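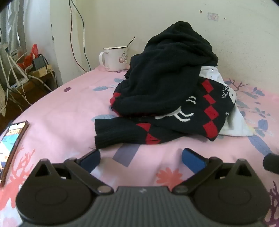
Someone left a comment under the last post saying that if I liked the first Stodum record so much I should stop moaning about the reissue and just play my old copy. Fair. I would, but my old copy has a skip through most of side two and has done for years, so the reissue was meant to fix all that. Hence the moaning.

Anyway. Quick one tonight, I'm up early.

It's here. Came at lunchtime, bent corner, the usual. Double vinyl, 2 discs in a gatefold, new liner notes, and my one is number 3023 which seems a very high number for something the label kept calling limited. First pressing back in the day was 400. I remember because they wrote it on the back in biro.

So, the sound. Louder. Of course it's louder. The drums on Ulden used to sit right at the back like they were being played in the next house along, and I loved that, the whole song felt cold. Now the kick is up front and clicky. The guitars have come off worse I think, all that horrible lovely fizz has been rubbed down and you can hear where the chords change. Some people will want that. The bass is there now! Didn't know there was any bass on half of these. Genuinely good on the slow one that ends side one, where it goes its own way under the riff for a bit and I'd never once heard it.

Vocals about the same. Still sounds like a man shouting down a well.

Then there are the extras. 4 rehearsal tracks from before the album, taken off tape. Three are versions of songs you already know, rougher, a bit faster, one of them falls apart in the middle and somebody laughs. The other is called Fairclough and I'd only seen the name on an old flyer, never heard a note. It's great. Proper gallop to it, nearly a heavy metal song, and I can see why it got left off becuase it would have stuck out a mile. Played it five times tonight. Worth the money on its own, nearly.

Liner notes are thin. Two pages and most of it is about which amps. Nothing on why they split, nothing on the lost second album, one line about the Eddale gig and it gets the support band wrong. I was at Eddale. I was very near the front and I had a cold. They came on late, played for half an hour, no talking at all between songs, and then the power went on one side of the stage and they carried on with one guitar until the end. Best thing I'd seen at that point. You'd think that would be worth a paragraph.

Packaging — nice heavy card, matt, picks up finger marks the second you look at it. The logo is bigger than it was. Don't know why they did that. Inner sleeves are plain paper so I've swapped mine for the poly ones already.

Would I tell you to buy it? If you've never had the album, yes, easily, it's the only way to get it without paying silly money. If you've got a clean original keep it and find someone who'll let you hear Fairclough. Me, I'm keeping both, skip and all.

There's talk of the early demo getting the same treatment in August. Please just leave the drums alone on that one.

Right, bed. Will do the tape round-up next, I've got a pile of them on the stairs and some have been there since spring, sorry to evryone who sent one in.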